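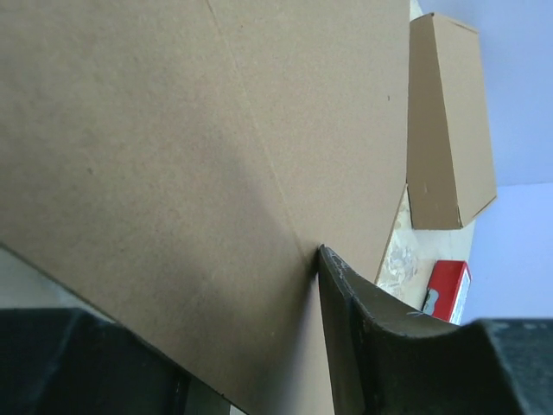
The folding mailer is a shallow cardboard box with an attached lid, delivered flat and turned into a box by whoever is unlucky enough to be standing nearest the pile. It is cut from a single sheet of corrugated board, usually left in its natural kraft brown, a colour chosen by generations of manufacturers on the grounds that it was already there.

Structure

A typical mailer consists of a base, side walls, front flaps and a lid hinged along the back. The creases are pressed in at the factory and indicate where the board should fold. The board has its own opinions, and a new crease tends to spring partway back until it has been bent firmly once or twice. 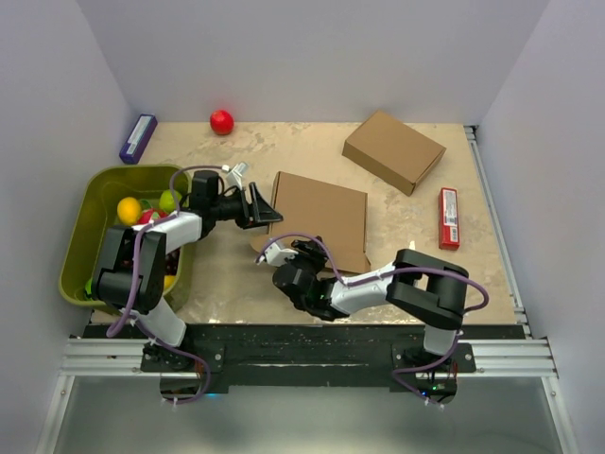
Flat mailers take up very little room, a virtue mentioned in every catalogue. The Drikari pattern is sold in bundles of 500 or 800, quantities well suited to a warehouse and somewhat ambitious for a spare bedroom.

Assembly

The base is laid down first and the walls are raised around it. Corner tabs are tucked inward, and the lid is left until last. Printed instructions for the Carkus pattern divide this into 8 steps, of which the fifth is widely skipped.

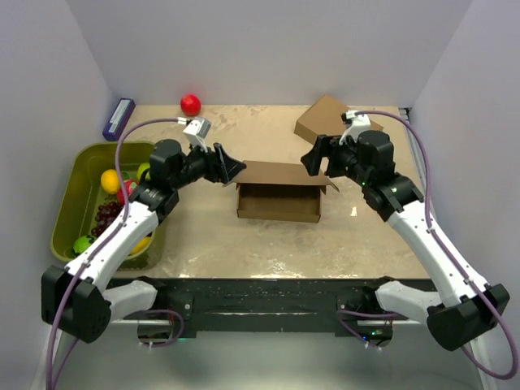 Once the walls are up, the box may be filled. Small goods travel well in it. Fruit is a more hopeful choice, as a shallow box favours lemons and limes over anything with a stalk, and grapes require both padding and optimism.
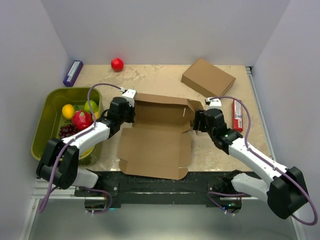
Opened out again, the mailer sprawls into an irregular cross and occupies considerably more bench than its finished size suggests. The Tehrani pattern, with its longer front flap, is the usual offender.

Disposal

Clean board goes in household recycling. The depot at Tidevton asks that mailers be flattened and free of tape, and receives a fair number that are neither.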